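# Pads, fingers and one blue blazer

I've been comparing hand-held grippers on clothes since January, and I finally have something worth putting on a page! Adhiambo Magesa kept telling me that towels are too easy, and she was right. A towel has four corners and no opinions. A blazer has lining, buttons, pocket flaps, and shoulders that want to stand up whatever you do to them.

So the garment for this round is a blazer, laid out on a bed. I tried tables first and didn't like them much. A mattress gives a little when you push down, so you can get a fingertip under a hem without scraping anything – and most people I know fold their laundry on the bed anyway.

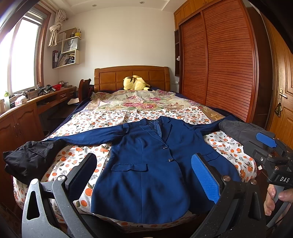

*Blazer laid out front side up, blue pads on both grippers, the second one coming in from the right by the sleeve.*

What I wanted to find out was how much the pad face matters compared with the linkage. My guess going in was that the linkage would decide everything. I'd now put most of it on the pad. With a smooth face I kept losing the lapel halfway through a lift, and I squeezed harder to make up for it, and then the cloth bunched. With some texture I can hold a single layer with a pretty light grip (a single layer of wool, that is – lining is another story).

I did 25 folds with each pad and kept notes in a spreadsheet that Oduor Muriithi has already reorganized twice. The sleeves are the slow part. You want to pinch near the cuff and fold across the chest, but the shoulder comes up in a lump and you have to go back and press it flat with the side of a finger. Two-handed is much better here, one gripper holding the shoulder down while the other one travels.

Some loose notes before I forget them:

- Pocket flaps catch. Come at them from above and they lift with the fingertip, so I come in from the side now.
- Buttons are fine as long as you don't try to grab right on top of one.
- My wrist gets tired before my fingers do. I stop after 23 minutes, which is when my grips start getting sloppy.
- Dark cloth is hard on the camera. I open the blind all the way and it helps a lot.

Mirjam Plattner wants me to repeat all this with a softer pad, and she's probably going to get her way. I also have a raincoat waiting, which I'm dreading a bit. If you've tried ribbed pads on anything slippery, please write and tell me how it went!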